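Buns, lids and patience: an afternoon at the Trelia open day

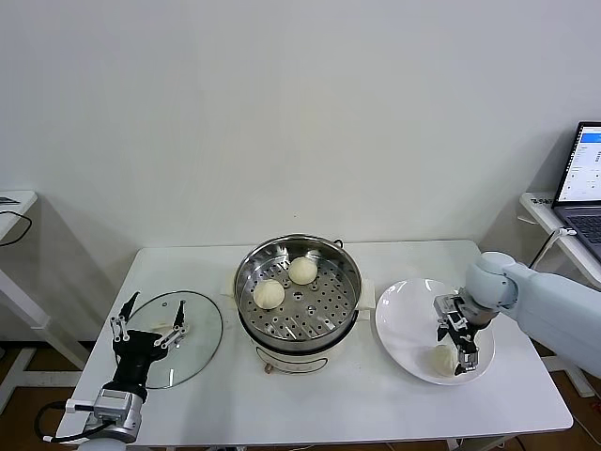
The steamer demonstration at Trelia, with one bun on the plate and two still in the basket.

Trelia opened its workshop to the public for an afternoon in May, and the longest queue was for the steamed buns. Visitors could not eat them. They could watch two robot arms deal with an electric steamer, one on the lid side and the other on the plate side, and put questions to the engineer who runs the station.

She has been with the company since it moved into the old Boltanport building, and before that she worked in a hotel kitchen. "I did breakfasts," she said. "So when they wanted someone to think about food, I put my hand up."

I asked why she had picked buns. "They're soft and they're round, and they mark if you squeeze them. A tin is easy. You can grab a tin badly and get away with it. With a bun you see every mistake on the skin."

The lid gave more trouble than the food. Clear glass is hard for the cameras to make out, and early on the arm would close its fingers on nothing, or catch the rim and drag it. "We spent most of the winter on the lid," she said. "My manager came by and asked when we were going to start on the buns."

The team has recorded 523 full runs of the task so far. A run counts only if the lid comes off and goes down flat, and every bun reaches the plate without a dent. Of those, 306 passed. She gave the figure without being asked and did not seem bothered by it. "It's a bit over half. In the autumn it was hardly any."

The two arms do not match, and a boy near the front wanted to know if that was on purpose. She told him it was. The software, which the company calls Kemero, is meant to work with whatever arms a customer already has. "If it only runs on a matching pair, it's no use to a small kitchen that bought one arm four years ago."

Did she think a kitchen would want it? She took a while over that. "A big one, maybe. Šťastný have asked us about it, they do canteen meals, 800 covers at lunch. For them it's the same movement all day and people get sore wrists. For a café with one steamer, no. Buy some tongs."

Somebody behind me asked about speed. A cook can clear a basket in a few seconds, and the arms are a good deal slower. She said they could go faster today, but the grip gets worse when they do, and she would sooner fix the grip first.

The demonstration was repeated 12 times over the afternoon. Between goes she wiped down the plate herself and reset the steamer by hand. I asked if the robot would ever do that part. "Cleaning is next year," she said. "Cloths are worse than glass."

The workshop will open again in the autumn. Booking is free but places on the steamer tour go first.

Comments (3)

breadandbutter
Went with my two and they loved it. Would have been nice to have a snack stall though, we were all starving after watching that!

old_fitter
306 out of 523 wouldn't have got past my foreman. Fair play to her for saying it out loud.

Marshlane
Is the building all on one level? Thinking of bringing my mum in the autumn.

We use cookies to remember your settings and count visits. By carrying on you agree to this. Manage cookies

Related
Boltanport building: what has changed inside
How canteens plan a lunch service
Open workshops to visit this autumn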